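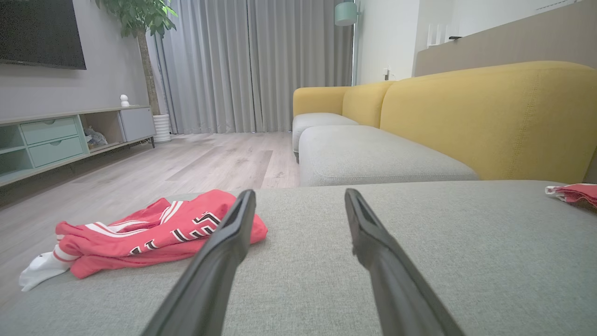 A reply under the July entry says the cold soak is a waste of an afternoon, and that a red which is going to bleed will bleed at any temperature, so we might as well start warm and find out. I had been leaning that way myself, so today's work was set up to check it.

Home | Notebook | Dye room | Archive | Search

2018-09-17
Bleed tests on reds, continued

Stock: the Zusar cotton knit in red, same roll as July, and the remnant from Manninen that was never labeled. Both cut into strips and stitched to white cotton along one long edge. White polyester on the other edge for the Manninen only, as I ran out.

Water: tap, let stand overnight. 885 ml per jar, which fills them to the shoulder and leaves room for the lid. In July I filled by eye and I think that explains why the jars didn't agree with each other.

Soap: Livo powder, a level teaspoon, dissolved first in a cup of the same water. It clumps if you put it in dry.

Cold jars went on the floor by the back door. Warm jars went in the bath at 111 F. The bath drifts down when the lid is off, so I stopped lifting it to look. Stirred with the glass rod at the start and again before lunch.

Results so far. Zusar cold: water faintly pink, white strip clean to my eye when held at the window. Zusar warm: water clearly pink, white strip tinted along the seam and a little way in. Manninen cold: water already the color of weak tea with cranberry in it. Manninen warm: did not need to be held at the window. The cotton took it badly and the polyester hardly at all.

So the reply is half right. The Manninen bleeds whatever you do. The Zusar does not, or not enough to matter, if you keep it cold. I would keep the cold soak for anything with white next to red, such as striped trim, lettering or a pocket lining. On a plain red piece it probably isn't worth the floor space.

A second point about seams. The tint on the warm Zusar strip starts at the stitching. I had put this down to the thread, but the thread is the plain white Allano cotton and it came out of its own jar without coloring anything. More likely the two layers are pressed together there and the dye has nowhere else to go. The same thing happens when red pieces are left in a heap after washing — the folds mark first, and they mark where the light part lies against the red part. Drying flat with a towel between the layers 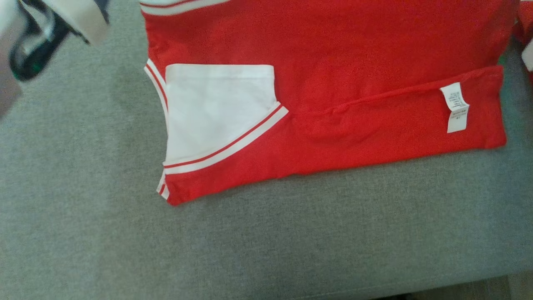
takes care of most of it, and changing the towel once in the first hour takes care of more. I tried it on the leftover halves of the strips. The ones with the towel stayed as they were when they came out of the jar. The ones folded on themselves picked up a line at the fold, Manninen worse than Zusar again.

Looked up vinegar in the 1889 dyer's handbook on the shelf. It recommends it for nearly everything, along with salt, and gives no amounts for either. I ran vinegar in July on the Zusar and saw no difference from plain water. Salt not tried. I don't expect much from it on a finished cloth but it is cheap and I have the jars.

Rinse water from the Manninen kept in the covered bucket by the sink. Please don't tip it out, I want to see if it will still color a fresh strip tomorrow.

To do:
- repeat the Zusar warm jar with no soap
- salt, both cloths, cold
- buy white polyester
- new label for the Manninen roll, with "wash alone" on it
- the bath thermometer reads lower than the hand one; check both in ice water

Jars washed and upside down on the rack. The one with the chipped rim is in the trash.

2 comments | Share | Older entry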